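Skip to content
Search Bako
Search for: articles, topics, writers
Opinion

Stop buying tidier boxes and leave the table alone

17/02/2020

Every spring the household magazines tell us to clear our surfaces. The advice has been the same for as long as I have been reading it. Take everything off the table, sort it into boxes, label the boxes, put the boxes on a shelf. By April the shops have a display of the boxes near the door, and a good number of us buy them.

I have done this more often than I would like to admit. The last time, I spent 43 pounds on a set called Endometti, which came with lids, dividers and a sheet of stickers. I filled it in one afternoon. Then I went on with my life and found that I had stopped mending things.

It took me a while to connect the two. Before the boxes, a lamp with a loose base would sit on the dining table with a screwdriver next to it, and at some point between supper and bed I would pick up the screwdriver. After the boxes, the lamp went into the cupboard under the stairs and the screwdriver went into a divided tray with a lid, inside another box with a lid. The lamp stayed there for 108 days. I know the figure because I had written the date on a piece of tape when I put it away, as the leaflet told me to.

My view is that a table with work on it should be left alone, within reason, and that the people who sell us storage have talked us into thinking otherwise. A half-finished job on a table is an invitation. In a box it is a chore, with the extra chore of getting it out again.

I am not defending filth. Plates should be washed and food should not be left out. Post should be opened. What I am defending is the small collection of tools and parts that belongs to something you are in the middle of. It looks like a mess to anyone who walks in, and it makes perfect sense to the person who is using it. 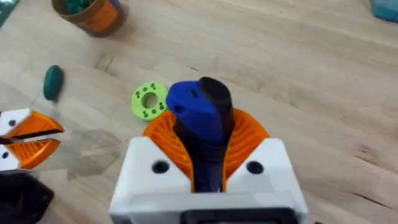 A blue-headed tool, a green ring and a dark green oval piece on a pale wooden table.

Ask a storage company what to do with a table like that and the answer will be to sort it by kind. Tools go with tools and small parts go with small parts. The trouble is that a job does not come sorted by kind. It needs one tool and three odd pieces that have nothing in common except that they are all needed on the same evening. Putting each of them back with its own family is like shelving a recipe by ingredient.

I tested this at home, in a small way. For one month I kept the table clear, as instructed, and put every job away at the end of the day. The next month I let one job at a time stay out until it was done. In the tidy month I finished a curtain hem and nothing else. In the untidy month I fixed the lamp, two chair legs, a cupboard hinge, the handle of a saucepan and a child's wooden lorry that had been waiting for its wheels since before the move. Other people may get different results. I would be surprised if they were very different.

There are fair objections. The first is space. We have a table that seats six and there are three of us, so we can give up one end of it. In a small flat the table is also the desk and the ironing board, and a job left out on it means eating from your lap. I lived like that for years and I do not pretend it is easy. What worked for me then was a tray. The whole job sat on it, and the tray went on top of the wardrobe when we ate. It had no lid and no dividers – that was what made it useful. I could lift the work down and carry on from where I had stopped.

The second objection is small children, and on that I give way completely. Little parts and sharp tools have no place on a table that a toddler can reach. Use a high shelf until they are older.

The third is that some people cannot rest in a room with things lying about. My husband is one of them. We have settled on a rule that one job may stay out, at one end, and it may not be joined by a second until it is finished or given up. He finds he can ignore a single job. I find that the rule stops me starting things I have no intention of completing, and I had a lot of those.

I still own the boxes. They hold Christmas lights and spare fuses, and they are good at it. Storage is the right answer for things you want to keep and do not need this week. It was sold to me as the right answer for everything, and I paid another 70 pounds for a Skandetti cabinet to put the boxes in before I noticed that the house was no better run than it had been.

So if you are planning your clear-out, do the wardrobe and the kitchen drawers. Throw out the dried-up glue. Then look at whatever is lying on the table, pick up the tool that is nearest, and give it half an hour.

3 comments

hemandhaw
The tray is a very good idea. I use the lid of an old board game. Mine has been on top of the fridge with a clock in it, but at least I can see it.

Plumtree90
Disagree. I lost a screw off a table like this and spent an evening on the floor with a torch. Everything of mine goes in a jar now.

northlight
We have the same one-job rule, except ours is jigsaws.

Related
Is the spare room worth heating?
Trovovell shelves: what we thought after a year
The case for owning one good screwdriver
90 minutes is long enough for any clear-out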